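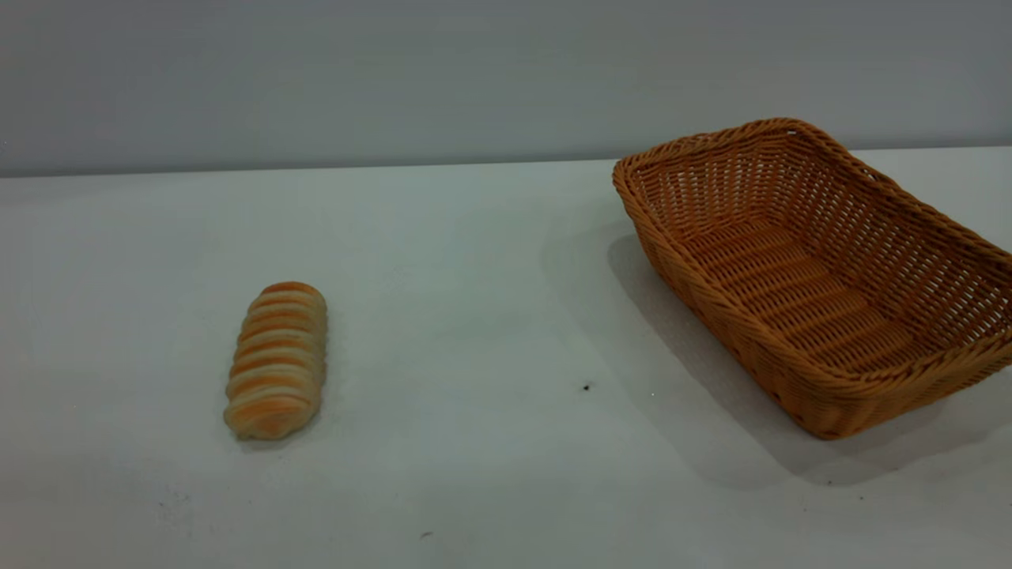 Striped roll, open-weave basket, and the crumbs of an argument.

My mother held that bread left on a bare table was bread with no upbringing. Annelore Lammers, who ran the Frerichs tearoom for 40 years, went further: a roll, she told me, should be in the basket before the guest has found a chair.

I own the basket. It has a rope-like rim, sloping sides and enough gaps to redistribute a whole breakfast across the floor. I line it with a napkin when company comes and otherwise let it sit beside the bread, looking important.

The spiral rolls are another matter. Lammers pulls hers apart along the ridges, starting at the narrow end, and considers a knife rude. I tried it her way in January and have been sweeping ever since.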